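Workshop Tips: Trying Out Hand-Held Grippers at Home

Before you compare two grippers, fill a box with things from around the house. A cardboard box with the flaps folded out works well. Soft toys, a hair scrunchie, a bottle cap, a small plastic bottle and a clear container give you a fair spread of shapes.

Line the bottom with something flat. An old shopping bag opened out is fine. Tape it down if it slides.

Start with the soft items. Plush forgives a bad angle, so you get a feel for the handle first. Move on to round lids, which are the hardest to pick up when they lie flat. Come in low and close slowly.
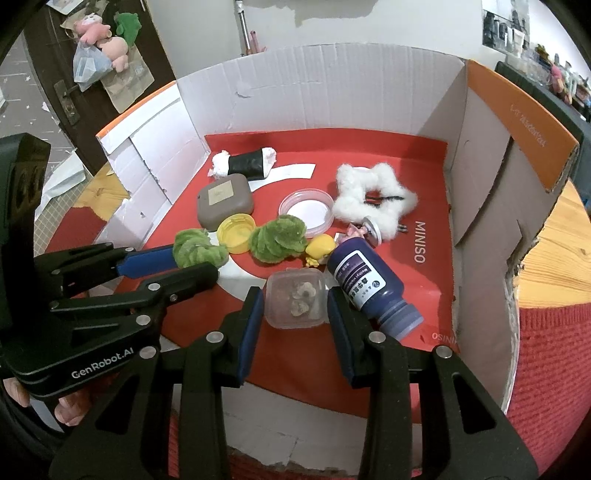 Check the finger pads every 12 pickups or so. Lint from fuzzy toys builds up on rubber and the grip gets worse. A damp cloth takes it off. Let the pads dry before you go on.

Kayode Idahosa tests with one gripper in each hand and recommends learning each hand alone for a day. Ffion Bowen writes her drops on a card taped to the table, one column per gripper. Both methods are worth copying.

Keep the same items for every gripper you try. If you swap the bottle for a heavier one halfway through, start the count again.

Store the box with the lid closed. Dust on the lids will throw off the next round.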